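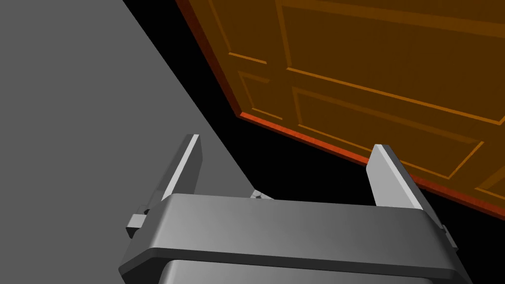

Search products
Enter keyword or item code
Go

Jistach Fraction and Ratio Calculator

Oct 12, 2026
By the Bedex Product Information Office

The Jistach is a desk calculator intended for pupils and adult learners who are studying fractions, ratios and proportion. It accepts whole numbers, proper and improper fractions and mixed numbers, and shows each answer in its lowest terms. A separate key changes the answer to a decimal or a percentage.

Entering a calculation

Fractions are entered with the numerator first, followed by the bar key and the denominator. Ratios are entered with the colon key and may contain any number of parts that fits on the display. The display has 2 lines. The upper line holds the calculation as entered and the lower line holds the answer. Either line may be scrolled with the arrow keys.

When the Steps key is pressed, the calculator sets out the common denominator, the converted fractions and the final simplification in turn. Teachers may switch this function off from the settings menu before a test. The memory holds the last 90 calculations and is cleared by holding down the C key.

Range and limits

Denominators up to 1,000 are accepted. Where an answer would need a larger denominator, the calculator gives it as a decimal and shows a small letter D at the right of the lower line. Division by zero produces an error message, and the calculation remains on the upper line so that it can be corrected.

Supply

The Jistach is sold singly under item code 657 and in class sets, which include a storage tray and a printed teacher's guide. The guide was revised in July and now contains a chapter on sharing an amount in a given ratio. Customers holding the earlier guide may request the new chapter free of charge. Orders from schools should be placed on an official order form.

Related items

Tasent Fraction Tiles
Jemal Number Line, wall size
Jistach Teacher's Guide
Jistach storage tray, spare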